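Turero — shelf placement stack
Gallery page, April

Turero is the planning and control layer we run on humanoid platforms for moving boxes in and out of cabinets. It sits between the perception server (Bellamy) and the joint controllers, and it is maintained by Delwyn Ruddock at Stolmont. The gallery shows the wrist view and the head view. Notes on the software follow. 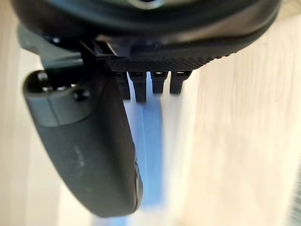 Wrist view.

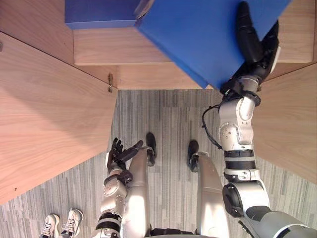
Head view.

Turero plans a placement as two segments with different controllers. The first is a free-space segment, solved as a joint trajectory and tracked with stiff position gains. The second is the insertion segment, which starts at a standoff pose in front of the opening and runs under Cartesian impedance control until the stop condition is met. The handover between them used to be triggered by distance to the shelf edge alone, and that was a mistake. With the blue box tilted diagonally in the right hand, as in the head view, the lower-left corner dips toward the shelf front while the rest of the box is still well clear. A distance measured from the box center says there is room to spare. The handover test now evaluates all 8 corners of the box model and uses the smallest clearance to any shelf plane. The same test runs on every control cycle during insertion, so a corner that drops late is handled by the same code as one that started low.

Shelf geometry
Bellamy fits planes to the head camera depth image and returns the shelf surface, the front edge and both side panels. The front edge is the most useful of these. It is a long straight line in most views, and a line fit survives partial occlusion by the forearm far better than a plane fit does. Turero requests a new fit at the standoff pose and then freezes the result. Refitting during insertion caused the target to jump whenever the hand crossed the edge.

Boxes already on the shelf are added to the collision scene as upright prisms. If only the front face is visible, the depth is taken from the box model and the back is assumed to lie on the far side of that face. This is conservative for side-by-side placement. It is wrong for stacking, and stacking is disabled in the current branch.

Wrist view handling
The wrist stream is treated as a local source only. A fixed mask removes the housing and the finger before any feature extraction. The mask is stored per tool, so changing the end effector without changing the tool entry will give bad results with no warning. Images with strong motion blur are dropped by a gradient threshold — the default is 9, in the units of the filter output — and the estimator coasts on joint kinematics until a usable image comes in.

Insertion parameters
Lateral stiffness is kept low so that contact with a side panel turns into a small offset instead of a force spike. Stiffness along the insertion axis is higher. The control loop runs at 100 Hz. If the commanded pose leads the measured pose by more than 2 cm along the insertion axis, the segment stops and holds. It does not retry by itself. The operator console shows the last clearance values and waits for a choice between back out and resume.

Logging
All sessions are written by Skistinska, our recorder. It stores joint states, commanded poses, plane fits and compressed images on one clock. Replay works without hardware attached, and the handover test can be rerun offline against any recorded session with changed thresholds. Sessions recorded before the clock change need the conversion script first — the old files have almost the same header and will load without an error, but the images will be offset from the joint states.

Open items
Wider boxes that need both hands. Shelf fits on cabinets with a lip along the front. A check that the tool entry matches the mounted tool.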